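Can a machine clear up a kitchen yet, or am I dreaming?

Posted by Bandedo in Home and Garden, January

Hello all, long-time reader and not much of a poster. My knees have got worse over the winter and my son keeps sending me clips of robots folding towels and wiping worktops. I have 500 pounds put by for something to help with the washing up and putting away (I already have a robot hoover, bless it, which gets stuck under the sideboard most mornings). Is there anything I could buy that would really put a plate in a cupboard, or should I spend the money on a perching stool and a slimline dishwasher?

Flilley
9 replies, member for 5 years

Hello Bandedo, and sorry to hear about the knees, mine are going the same way! I help test kitchen tasks for a living, all of it on the computer, so I have watched an awful lot of tidying up go well and badly. The short answer is no, not for that sort of money, and not on its own in a real kitchen.

Picking up one thing from a clear worktop is quite doable now. What makes it hard is the mixture you find in any ordinary home. A plate lies flat and gives the fingers nothing to get under, a knife wants careful handling, and then there's something soft that squashes when you grip it. 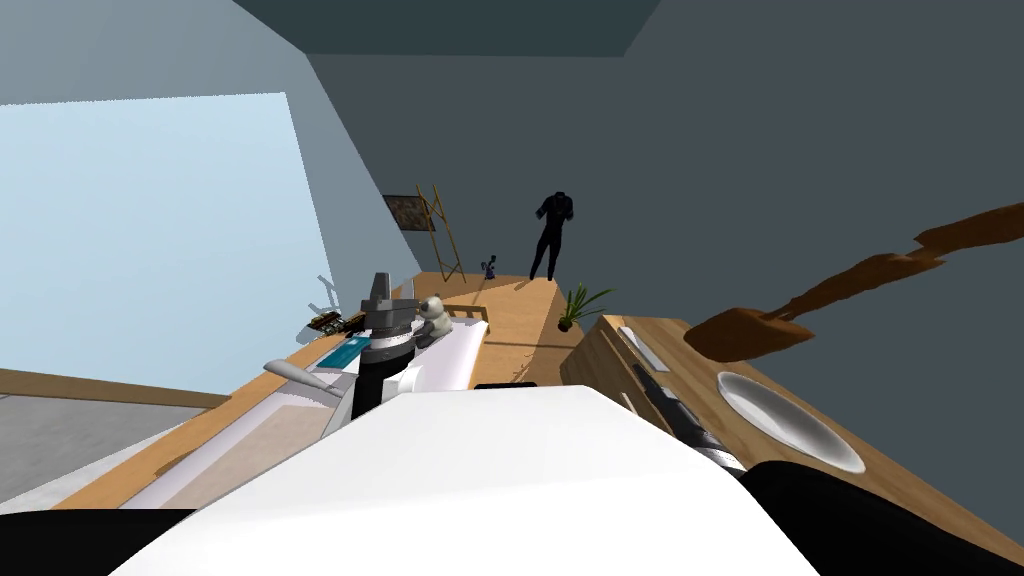
A simulated kitchen with the plate and long black knife still out on the cabinet.

In my last batch of 278 tries at putting things away, the plates were what let us down most, and that was with no steam, no crumbs and no cat walking through. I'd get the dishwasher, and do look for one with a top rack that lifts, as it saves so much bending.

Yusuf

No. Get the dishwasher.

Clovo

I'd go for the stool first, if I'm honest, and see how you get on. We bought my mum one with arms and she does all her veg sitting down now. As for the hoover, try a strip of draught excluder along the bottom of the sideboard, it stopped ours going under.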